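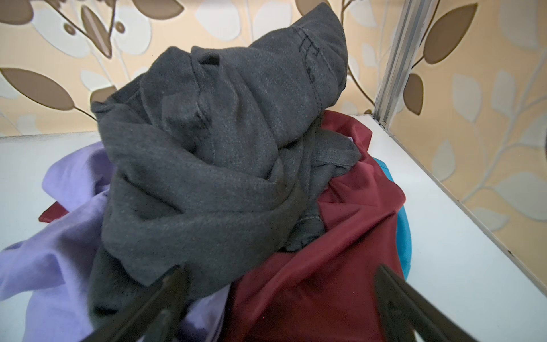 Gray knit on top, lavender one on the left

Pilling on soft knits after only a few washes – what am I doing wrong?

Fatima Radebe
posted 17/11/2023

Hi all, quick one before I have to run. My soft gray top is fuzzing up bad, little balls under the arms and all down the sides where my bag rubs. Bought it in May, so not old. I wash at 99 F on the regular cycle, everything in together, jeans too. Then dryer on medium. The lavender one has hardly any pills and gets the exact same treatment, which is driving me nuts.

Tags are no help, the printing on the gray one's care label has mostly gone. I think it's a cotton and poly mix but woudn't swear to it.

Is it the detergent? I switched to the Pevimen liquid over the summer. And is one of those battery shavers worth the money or will it put a hole in it? A cousin of mine holed a cardigan with one so I'm nervous. Also have a Milau comb somewhere, never used it.

Thanks!!

3 replies

milldust
Jeans. Stop washing it with the jeans. Zippers and rough denim rub the surface the whole cycle and fuzzy knits can't take it. Doubt it's the detergent.

What I do:
Turn it inside out, button or zip whatever closes
Mesh bag, not stuffed full
Cold, delicate, slowest spin you've got
Flat on a towel to dry, no dryer

As for why one pills and the other doesn't – different yarn. Short fibers work loose and roll up into balls. With a blend the poly is strong, so the balls hang on instead of dropping off. Pure cotton sheds a lot of them by itself. Could be your lavender one is just a tighter knit or longer fiber. Nothing you did.

Shavers are fine. Lay it on a table, pull it flat with your other hand, light circles, and go around the seams. Holes happen when people bunch the fabric up and press. Empty the little cup often or it stops cutting.

tessa_k
I use vinegar in the rinse and never get pills. Works on everything.

Rozīte
Agree with the first reply on the jeans, not sure about vinegar, it may soften things a bit but it won't stop rubbing. Check your spin too. My old washer ran towels and knits both at 705 and the knits were okay, the new one defaults to more than that and I didn't notice untill two sweaters looked ten years old.

Try the comb before you buy anything. Short strokes, one direction, and test it on the inside of the hem. On very fuzzy fabric it can pull up more fluff, so if that happens quit and get the shaver. And the bag strap is going to keep doing it whatever you wash at, swap shoulders now and then.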